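Support ticket: Gripper and consumables sizing for second cell, budget request
Status: Open, waiting on customer
Product line: Andlow parallel gripper, fingertip sets, wrist camera bracket
Opened: Friday, November 7, 2025

Customer message

Hello, and thank you for getting back to us so kindly on the last ticket. I promised I would write up our situation properly before we asked for another quote, so please forgive the length of this one. I do the equipment planning for the flower-handling cell at Plovholm, and I have been asked to put together a budget for a second cell by the end of the month. Before I put any numbers in front of people I would like your advice on fingertips, because they have turned into the line I understand least.

A bit of background for whoever picks this up. We handle artificial stems for display work: roses, some fluffy light blue flowers, and a few sprigs of plain leaves. The job is to pick a single stem off a white table, hold it upright and place it. We started on the black angled fingers that came with the gripper, and we are still on them. The V between the fingers is a lovely thing for a stem and I would not want to lose it. 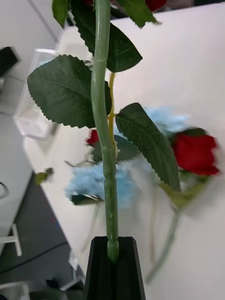 What I can't work out is how to budget for wear. Your price list has the fingertip set as a replacement part, and it has a soft-pad version at a higher price, but neither has a service interval next to it. Our first set went 700 picks before one of the operators wrote "stem turning in grip" in the log. We cleaned the faces with a dry cloth, and the note didn't come up again for the rest of that week. Then it did. So is that wear, or is it dust and a bit of residue off the plastic? If it is wear, I need to order several sets a year. If it is dirt, I need a packet of cloths and a line in the morning checklist, and I would much rather ask for that!

The second thing is the stems themselves. The rose stems we buy from Kunari have knobs and joints all the way along, and the grip feels different depending on where you land. On a joint it holds nicely. On the plain stretch between two joints it can roll, and then the flower head comes around with all its leaves and we have to set it down and start over. I did ask Kunari whether a smoother stem was available and they were very nice about it, but the minimum order would eat up most of what I have for the whole project.

Things we have tried so far, in the order we tried them:

Raised the grip force one step. Fewer rolls, but it left a faint mark on the softer stems, so we put it back.

Slowed the lift. It helped a little with the leafy ones. Cycle time suffered and the shift lead was not pleased.

Spread the stems farther apart on the table so that leaves don't get tangled. A clear improvement, and free, but it means fewer stems per load.

Borrowed a set of soft pads from our other site. They held well on the plain stretches. We only had them for two days, which isn't long enough to say how they last.

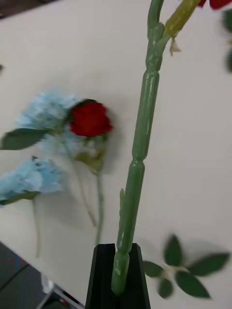
My draft budget for the second cell has the arm, the gripper, the camera bracket, one spare camera cable, a table to match the one we have, and then a line called "fingertips and sundries" that I have honestly just guessed at. Our finance people are patient, but they do like a line to have a reason behind it. I also have a quote from Ševčík for custom fingers with a deeper notch, made to our drawing. They are asking for a minimum of 30 pairs, which seems a great many for two cells, though the price per pair is gentle. I would be glad to know whether custom fingers would affect the warranty on your gripper before I go any further with them.

So, my questions, if you would be so good:

Is there a recommended inspection interval for the standard fingertips on hard plastic parts?

Do the soft pads fit the fingers we already own, or do we need to buy the complete set?

Would you honor the gripper warranty with third-party fingers of similar weight?

Is the price for two grippers any better if we order the second cell and a spare together?

Thank you again. I know that's a lot for one ticket.

Support reply

Thanks for such a thorough write-up, it saves us a round of questions. Taking them in your order.

We don't publish an interval for hard plastic, as it depends so much on the part. We suggest you inspect every 200 picks for the first month, write down what you find, and set your own interval from that. Given that cleaning helped, please clean before you replace. A lint-free cloth with a little isopropyl alcohol does more than a dry one.

The soft pads fit your existing fingers, so you can order the pads alone.

Third-party fingers are fine under warranty if they stay within the weight limit in the manual. Please send us the drawing and we'll confirm in writing.

Sales will come back to you on the combined price. Could you tell us whether the spare is to be stored at the same site?

Customer message

That is wonderful, thank you. Same site for the spare, yes. I'll put two sets of pads in the draft and take the custom fingers out until you have seen the drawing, which I should be able to send once I have found the current version. Please leave the ticket open.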